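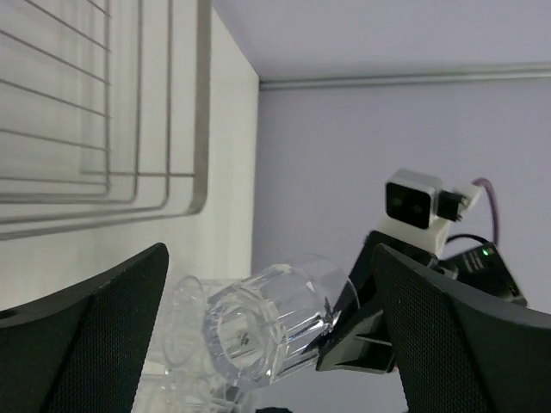 The ferry to Kiltel left at ten past six in the morning, and if you missed it there was not another until the afternoon. I had been told this twice on the phone by the woman at the harbour office, so I was on the quay by half past five with my bag and a flask of tea, and had to wait in the dark with the men who went over to work at the quarry.

I was going to look at my aunt's house. She had died in June and left it to me, along with 600 pounds and a letter saying the roof was sound. I had not been to the island since I was eight. I remembered a green door and a dog that was afraid of the stairs.

The crossing took longer than I expected. One of the quarry men asked me if I was from the Water Board. I said no, and he seemed let down. He told me the pressure on the north side had been bad since spring and they had written letters. Then he went back to his newspaper.

The door was brown now. The key turned after some pushing and I went in and stood in the kitchen with my coat on. It smelled of soap and cold ashes. My aunt had washed up before she went to the hospital. There were two plates in the rack and two cups, and two forks in the drawer at the front, where you would keep the ones you used.

She had lived alone for 30 years, or so I had always understood.

I put the kettle on. I opened the cupboards, as I would have to do it sooner or later. She had tins and flour and a jar of buttons. On the top shelf, wrapped in pages of the mainland paper, were the good glasses, and I took them down one at a time and stood them on the table. They had been a wedding present to my grandparents. My mother used to say they were hers by rights. She and my aunt did not speak for a long time, and the glasses were part of that, though I don't suppose they were the start of it.

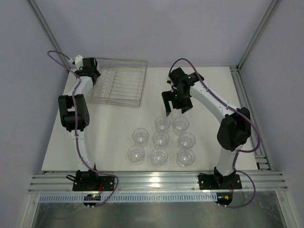 Clear cups on the white table.

I was drying the last of the glasses when somebody knocked at the back door. It was an old man in a blue jersey, carrying a loaf in a paper bag. He looked past me into the kitchen and then at my hands.

"You've got her eyes," he said. "I saw the smoke."

I had not lit a fire. I told him so, and he said it must have been the kettle steaming up the window, then, and could he come in.

He sat down in the chair nearest the stove without having to look for it. I gave him tea and he took the sugar from the shelf behind him. We talked about the ferry and the quarry. He said the old slate company, Vashisht, had been better to work for than the new people, but the new people paid on time. He said I should watch the third stair.

"How did you know her?" I asked.

"I brought the bread," he said.

He cut two slices and buttered them. He put one on each of the plates from the rack and gave me the one with the chip in it, and then he changed his mind and swapped them over.

I asked if he would like something of hers to keep. He thought about it for some time. I thought he might ask for one of the glasses and I had already decided to say yes, whatever my mother would have thought. But he pointed at the radio on the windowsill. It was an old Dimov set with tape round the handle.

"It only gets the one station," he said. "We used to have the shipping forecast."

I unplugged it and wound the flex round it for him. He put it under his arm and stood on the back step, buttoning his jersey with his free hand. The wind had got up by then and you could hear the sea from the yard.

"Are you selling?" he asked.

I said I didn't know. There was a man in Jatis who wanted it for holiday lets and had offered to pay for the survey. I was supposed to ring him that evening.

"The roof's sound," the old man said.

He went off up the lane. I watched him as far as the bend, then washed the plates and the cups and put them back in the rack. The afternoon boat was due out at four. I looked at the clock, and at my bag, which was still by the front door, and I went to see if there was any coal.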